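Greenberg finger pad kit: three weeks in

Rating: 3 out of 5

Our arm spends its working life opening and closing drawers, and drawers are hard on fingers. The factory pads went slick by the end of summer and started skating off handles, so I bought the Greenberg replacement set, two pads and a tube of adhesive for $274. For that money I expected the adhesive to come with a brush. It came with a toothpick.

Fitting them is a one-evening job if you ignore the leaflet. The leaflet, translated by someone with a grudge against verbs, wants the whole gripper off the wrist. I parked the arm low, locked it, and peeled the old pads where they were. Alcohol wipe, thin coat, press, clamp, go home. Do check that both pads sit at the same height before the glue grabs – mine were off by a hair the first time and the fingers closed like a bad overbite.

Then comes re-zeroing the grip. The Astel controller still has the closing force buried three menus down, and the new pads are thicker, so the old value squeezes too hard. I went back to the desk drawer for this, pulled all the way out with nothing in it, and left a can and a water bottle standing on the desktop so I'd know at once if the arm bumped anything.

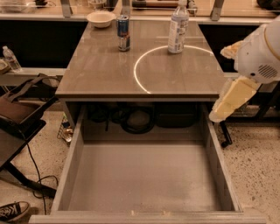
Pralska writes that I gave up on the leaflet too early: "Take the gripper off. I glued mine in place as well and one pad crept sideways after 673 cycles. On the bench you can clamp it flat overnight, and you get to look at the wrist screws, which I bet you haven't touched since you bought the thing."

I hadn't. Two were loose. I'm docking myself a point for that and leaving the kit's score alone.

As for wear, the pads still bite, and they clean up with dish soap. The Kiken set is cheaper and comes with a decent clamp, but the one I tried last year shed crumbs into everything it touched. If Greenberg bundled a clamp and a leaflet written by a person, I'd go to four stars. I'll look at the glue line again in October.

Posted 23 September 2021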